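Patinoire Bouzid – Contrôle avant ouverture de saison
Relevé du 31 août 2023, commentaires de Kenneth Layug, responsable de piste du club de hockey

Cases : C = conforme, R = à reprendre, X = on ferme tant que ce n'est pas fait.

1. Balustrades et panneaux de protection
C – Fixations resserrées côté tribune.
R – Panneau derrière le but nord : joint fatigué. Le même qu'en juin. Nous commençons à nous connaître.
C – Portes des bancs : s'ouvrent vers l'intérieur, loquets graissés.
R – Porte du banc des pénalités : ferme si on lui donne un coup de hanche. Les habitués du lieu savent faire, mais le règlement prévoit un loquet.

2. Buts
C – Cadres droits, soudures contrôlées.
X – Ancrages du but sud : deux trous trop larges. Au premier gardien un peu énergique, le but part en promenade. Commande passée chez Kindon.
C – Filets neufs, payés 200 euros la paire. 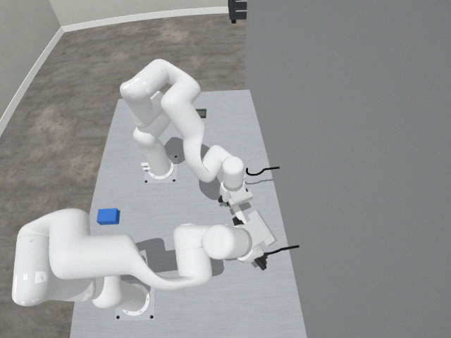
Peut-on jouer un match amical avec un seul but correctement ancré ?
Le match est reporté, amical ou pas, et la glace reste ouverte au patinage libre une fois les deux buts sortis de piste.

3. Glace
C – Épaisseur relevée en neuf points, rien sous le minimum du club.
R – Creux devant le banc visiteur, à recharger en deux passages fins. La dernière fois, quelqu'un a voulu gagner du temps avec un seul gros seau. On a patiné sur une crêpe jusqu'à la Toussaint.
C – Lignes bleues lisibles. Ligne rouge lisible aussi, à condition d'être de bonne volonté.

4. Surfaceuse Vomura
C – Niveaux, freins, avertisseur sonore.
R – Compteur à 1 535 heures, révision à programmer avant le premier tournoi. Devis reçu : 685 euros hors pièces. J'ai relu « hors pièces » plusieurs fois.
C – Lame changée, ancienne lame rangée dans son étui. Merci de ne plus la poser sur le radiateur du vestiaire arbitres.

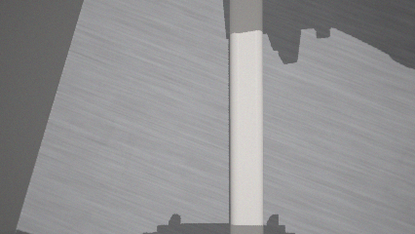
Les lames des patins de location sont vérifiées par bacs entiers, à la lumière, talon puis pointe. On rejette toute lame piquée de rouille, ébréchée ou dont un rivet bouge. Après affûtage, on regarde le sens des rayures : elles doivent être fines, serrées et toutes orientées pareil, comme les stries de la surface grise vues ici de part et d'autre de la barre blanche. Si elles se croisent, la meule est à redresser et le patin repasse. Le bac des pointures 38 à 40 est à reprendre en entier (R), ce qui promet une belle soirée à l'atelier.

5. Vestiaires et secours
C – Défibrillateur : voyant vert, électrodes dans les dates.
C – Civière accessible. Le carton de maillots Clekby qui vivait dessus a été relogé.
R – Tapis caoutchouc du couloir : un bord relevé devant le vestiaire 3.
X – Éclairage de l'issue de secours est éteint. Ampoule ou câble, l'électricien tranchera. Pas de public avant son passage.

Prochain contrôle : après la pose des ancrages. Feuille à signer au bureau, avec un stylo qui marche, à apporter soi-même.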